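La question posée dans cette partie est simple : un bras seul peut-il monter un hamburger de bout en bout, au poste, sans qu'un opérateur lui tende les ingrédients ? Le banc Yammine reprend la disposition d'un plan de préparation de restauration rapide. Les ingrédients sont rangés debout, par voies, dans des bacs transparents à cloisons, et la pince doit saisir chaque pièce par la tranche.
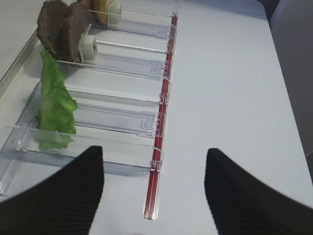 ### 4.2 Saisie dans les bacs à voies

Deux difficultés dominent. La première est optique : les cloisons sont transparentes, et une feuille de laitue vue à travers la paroi avant perd une partie de son contraste. Le détecteur Flirnell, entraîné sur 2 000 vues annotées, confond encore le bord de la feuille et l'arête de la cloison. La seconde est mécanique. Les tranches de viande, dressées côte à côte et calées par un poussoir blanc, laissent peu de place aux doigts, et une approche mal orientée en emporte deux.

Sur 700 tentatives de saisie menées à l'atelier de Dorkport, les échecs se concentrent sur la laitue. Le pain pose peu de problèmes.

### 4.3 Empilement

Le dépôt se fait sur un plateau crème garni d'un papier blanc. L'ordre est imposé par la recette et le contrôleur Vunden ne passe à l'étape suivante qu'après vérification de la précédente.
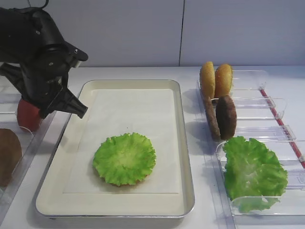 *Figure 4. Étape de dépôt : laitue posée sur la base du pain, pince ouverte à gauche du plateau.*

La feuille déborde largement et masque presque toute la base, dont seul un liseré reste visible. Le centre du pain doit donc être estimé à partir de la pose mémorisée au dépôt précédent. Une dérive de 13 mm suffit à faire glisser la pièce suivante ; nous avons fixé là le seuil d'arrêt.

Pour les 200 montages complets, la caméra de poignet est recalée avant chaque saisie sur le rail rouge qui borde le bac, seul repère rectiligne et coloré dans cette partie du poste.
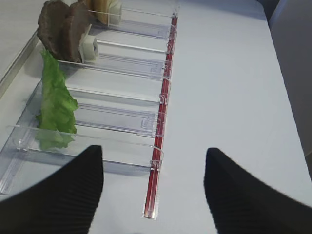 *Figure 5. Vue de poignet, doigts écartés de part et d'autre de l'extrémité du rail.*

Ce recalage réduit l'erreur latérale sans régler le cas des feuilles très ondulées. En l'état, le système tient un poste surveillé, à cadence faible. Il ne remplace pas un équipier au moment du service, où les bacs sont regarnis à la main et où la position des pièces change d'un remplissage à l'autre. Les essais avec bacs regarnis en cours de cycle sont traités en section 5.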